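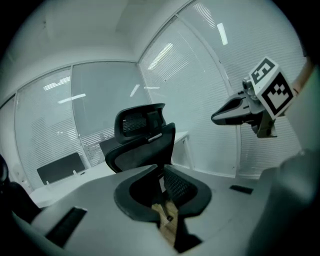

Section 4: Meeting room seating and desk

This section covers the Litero task chair and the Flotness curved desk when they are supplied together for a small glazed office. If you bought the chair only, follow 4.1 to 4.4 and skip to 4.8. Fixed shelving and screens are in Section 5.

4.1 Before you start

Check the cartons against the packing slip. Each Litero chair comes in one carton and contains:

Backrest with mesh panel, fitted
Headrest, in a separate bag
Seat
Left and right armrests
Five-star base
Five castors
Gas lift and cover
Seat mechanism
Bag of bolts, washers and one hex key

If anything is missing or damaged, stop and ring Rantala with the carton number. Do not make up the set from another carton. The bolts for the older chair look the same but have a coarser thread.

You will need a clear piece of floor, a rubber mallet and a Phillips screwdriver. Lay an old blanket or the flattened carton on a timber floor before you begin.

CAUTION: Keep fingers away from the seat mechanism while the back is unlocked. The tilt spring is under tension as supplied.

4.2 Base and lift

1. Turn the base upside down on the blanket.

2. Push a castor into each of the five sockets until it clicks. If one will not go in by hand, tap it with the mallet. Do not use a steel hammer.

3. Turn the base the right way up and stand it on its castors.

4. Slide the cover over the gas lift, then drop the wide end of the lift into the centre of the base.

5. Pull the plastic cap off the top of the lift and throw it away. Leave the small button underneath it alone.

NOTE: The lift is held by its own taper and the weight of the person sitting. There is no bolt. It will feel loose until the chair has been sat in a few times.

CAUTION: Never heat, pierce or open the gas lift.

4.3 Seat, arms and back

1. Put the seat face down on the blanket. The arrow on the mechanism must point to the front edge of the seat.

2. Start all four mechanism bolts by hand, with a spring washer and then a flat washer on each. Tighten them a little at a time, working corner to corner.

3. Fit the armrests. They are stamped L and R on the metal bracket, as seen by a person sitting in the chair. The pads go to the top with the longer overhang forward.

4. Stand the backrest behind the seat and slide its bracket over the mechanism. A second pair of hands helps here.

5. Fit the back bolts finger tight. Check that the gap between the back frame and the seat is even on both sides, then tighten.

6. Lift the whole seat assembly onto the gas lift. Lift from under the seat and not by the arms.

7. Sit down firmly, get up, and sit down again.

Go over every bolt once more after the first week of use. After that, once every six months is enough.

4.4 Headrest

The headrest clips to the top of the back frame and can go on before or after the chair is stood up. Most people find it easier after.

1. Hold the headrest with its curved face toward the seat.

2. Line up the stem with the slot in the frame and press down until it stops.

3. Fit the retaining screw from behind. Do it up until it just bites, then give it a quarter turn.

4. Set the height so that the pad meets the back of the head and not the neck.

Do not use the headrest as a handle for moving the chair. Push the chair by the back frame, at about the height of the armrests.

If the retaining screw turns without tightening, the insert in the stem has stripped. Order part 409, headrest stem with insert, from Rantala. The headrest itself does not need replacing.

The mesh panel in the backrest is stretched over its frame at the factory and cannot be removed. Keep it clear of belt buckles, bag hooks and screwdrivers in back pockets. A snag will usually settle if it is eased back with a blunt needle. A cut will not, and the whole back must be changed.

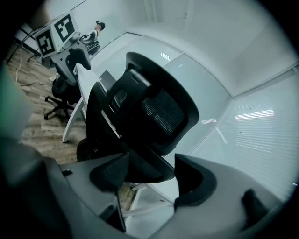
Issue 2

4.5 Placing the chairs

Bring the chairs into the room after the desk is standing and levelled. Rolling chairs in the way are the usual cause of a dropped desk top.

Set the inside chairs first (the ones on the window side), then the ones on the door side. Leave enough space behind each inside chair for a person to push back and stand without touching the glass.

With the chairs pushed in, check three things at every place:

The arm pads go under the desk top, or stop short of it. They must not rub on the edge.

The base turns freely without striking a desk leg. The legs are set on a slant and come further into the foot space at the floor than they do at the top.

The headrest clears the blinds when the chair is at full tilt.

Where the arm pads foul the edge, lower the seat before you lower the arms. If that leaves the seat too low for the person using it, drop the arms to their bottom stop and leave them there.

NOTE: Hard castors are standard and are meant for carpet. On timber or vinyl ask for the soft set, which has a grey tread. Both sets use the same socket.

4.6 Putting up the Flotness curved desk

The assembled top measures 2455 mm along its outer curve. The straight distance between the leg centres is 1806 mm. Mark that second distance on the floor with masking tape before you bring anything into the room, and check that the door will still open.

This is a job for two people.

1. Lay the top upside down on blankets. The outer edge should face the wall it will finally stand near. Turning it afterwards in a small room is hard work.

2. Bolt a leg plate to each end. The slanted legs are handed, so both should lean outward at the foot. If one leans inward you have swapped them.

3. Fit the rail between the legs and leave its bolts loose.

4. Screw the levelling feet all the way in.

5. With one person at each end, tip the desk onto its long edge and then up onto its feet. Do not pivot it on one leg.

6. Walk the desk to the tape marks. Lift it, do not drag it.

7. Tighten the rail bolts now that the legs are carrying the weight.

8. Put a spirit level on the top at three places along the curve. Wind the feet out until the bubble is centred at each one, then nip up the lock nuts.

CAUTION: The top is not supported between the legs except by the rail. Do not stand or sit on it.

If the desk rocks after levelling, the fault is nearly always a rail bolt tightened too soon. Slacken them both, press down on the middle of the top and tighten again.

4.7 Cables and edge clips

The round grommets in the top are for power and data leads. Pull the cap up with a fingernail under the slot, feed the plug through from above and turn the cap until the slot sits over the lead. A standard Australian plug will pass through with the cap off. A power pack will not, and has to go on the floor or in the optional tray.

Run leads along the underside of the top and down the inside of the nearest leg. Use the adhesive saddles in the hardware bag. Wipe the surface with methylated spirits first and let it dry.

The small white clips press onto the far edge of the top by hand. Space them to suit the leads you have. They are meant for light cords only and will let go if anyone trips on one, as they should.

Leave a loop of slack at each chair position. A lead pulled tight across the foot space will be caught by a castor sooner or later, and the castor wins.

Keep leads off the floor between the chairs. Where one has to cross, use a floor cover strip and tape both ends.

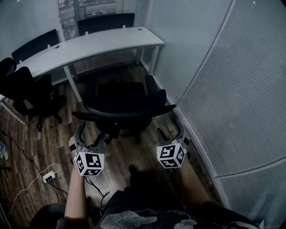
4.8 Adjusting the chair for the user

Each person should do this for themselves, seated, with shoes on.

1. Height. Lift the right-hand lever with your weight off the seat to go up, or on the seat to go down. Stop when your feet are flat and your thighs are level.

2. Arms. Press the button on the outside of the upright. Set the pads so your shoulders are not pushed up.

3. Tilt lock. Push the left-hand lever in to free the back, pull it out to lock it. The back will only lock when it is upright or fully down.

4. Tilt tension. Turn the knob under the front of the seat clockwise for a heavier person. It takes several full turns before you feel a difference.

4.9 Cleaning

Vacuum the mesh with a soft brush, low suction, once a month. For marks, use a damp cloth and a drop of dishwashing liquid, working with the weave. Leave the chair to dry in the room and keep it out of direct sun.

Wipe the desk top with a damp cloth. Cream cleansers will dull the white finish. Whiteboard marker comes off with methylated spirits if you get to it the same day.

Pull hair and carpet fluff out of the castors with tweezers. A castor that still will not turn can be levered out with a flat screwdriver and replaced on its own.

4.10 Spare parts

Quote the label under the seat when ordering for a chair, or the sticker inside the left leg for a desk. Desks sold under the Kundach name use the same feet and grommets but a different rail.

Orders go to Rantala, spare parts counter. Allow two weeks for backs and desk tops. Castors, caps and clips are normally sent the next working day.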